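Kastance rice cooker, 3 cup – reviewed 1/17/21

I wasn't looking for another gadget, but my old pot finally gave up and I'm so glad it did! The Kastance makes lovely short grain rice, fluffy right to the bottom, and the lid comes off for washing (hooray). We've used it about 135 times and the inner bowl still looks new. 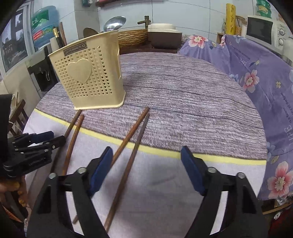
Can it do brown rice?

It can, but add a bit more water than the booklet says and let it sit with the lid shut afterward.

The cord is short – mine only just reaches the outlet by the stove. I'd still buy it again, and my neighbor Gerrit has already ordered one.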